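3.2 What people told me about putting winter coats away

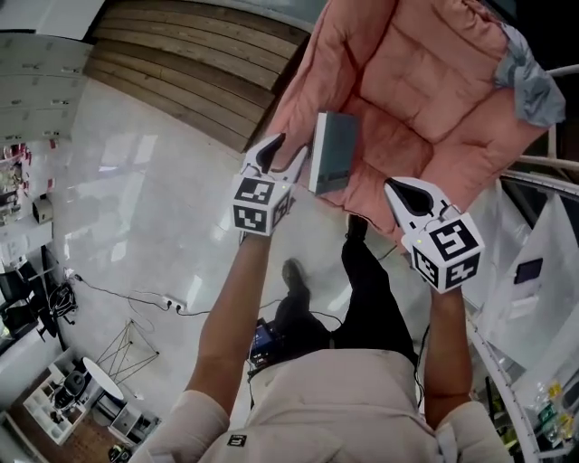
Figure 4. A quilted puffer jacket in salmon pink, held from both sides.

Okay, so coats. I went into the Jukholm interviews thinking I'd hear mostly about closets, and I came out with pages and pages on puffy jackets (my notes from November are almost nothing else). Folks in Jukholm live in small apartments, and a puffer takes up a silly amount of room for something you wear four months a year.

I mailed 3000 survey cards and followed up with 89 households by phone. What surprised me most was how many people squash their jackets flat in the spring and then worry about it all summer! One woman in the Derese district told me she takes hers out in July just to shake it and put it back. I loved that. I also heard from a man who hangs every coat he owns in the shower, which I coded as "other."

Vacuum bags came up in 14 of the calls, nearly always with some guilt attached. People had heard the filling never bounces back, but when I asked where they'd heard it, they couldn't say. My guess is that it travels through families, the same way the mothball advice does (see 3.1), though my questions weren't built to trace that and I don't want to lean on it too hard.

Renters and owners split in a way I didn't expect. Renters talked about beds, mostly the space underneath. Owners talked about attics, and then about moths. The Kuvell buildings have basement lockers, so I pulled those answers out and treat them separately in 3.3.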